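September 15, 2026
Gripper swap, day two. Plernell fingers vs. the old Mudix ones, cloth only

OK so I finally got the Plernells bolted on both arms and talking to the controller. The first hour went to the usual nonsense (wrong baud rate, then the right baud rate on the wrong port). Logger is on build 416, please don't update it until I'm done with this set!

I like these fingers a lot more than I expected to. They're wide and blunt and I figured they'd be hopeless on fabric, but they take a pinch of cloth and just roll it into a little rope between the faces.

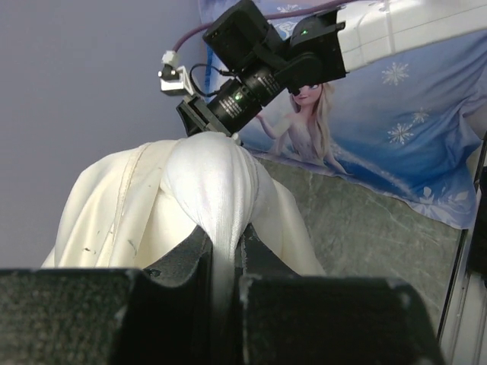 Close speed matters way more than force, it seems. At 300 on the speed register I get a clean pinch most tries, and if I go much faster the cloth squirts out sideways before the faces meet. The Mudix pair never cared about speed, but they also let go whenever the other arm pulled. I still want a proper pull test with the spring scale, if anybody knows where it went.

Wrist cameras: exposure locked now, so the white cloth stops blowing out at the top of the folds. Seams come through faint, still good enough for the seam finder I think? Haven't run it yet. Whole session comes to around 1332 files, all under the Grønli folder.

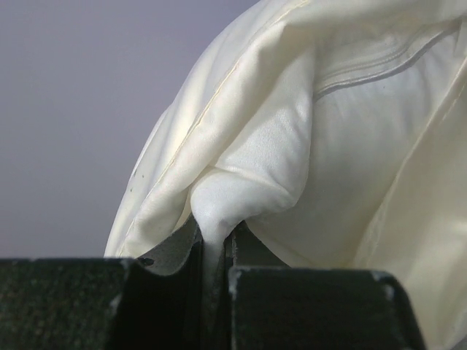
Isness wrote back to say that the speed register isn't linear below 51, so slow closes down there will all look the same in the log, and that the force limit should be set again after every power cycle. Which explains this morning, ugh.

Next: redo the slow closes from 60 up, reset the force limit first, find the spring scale.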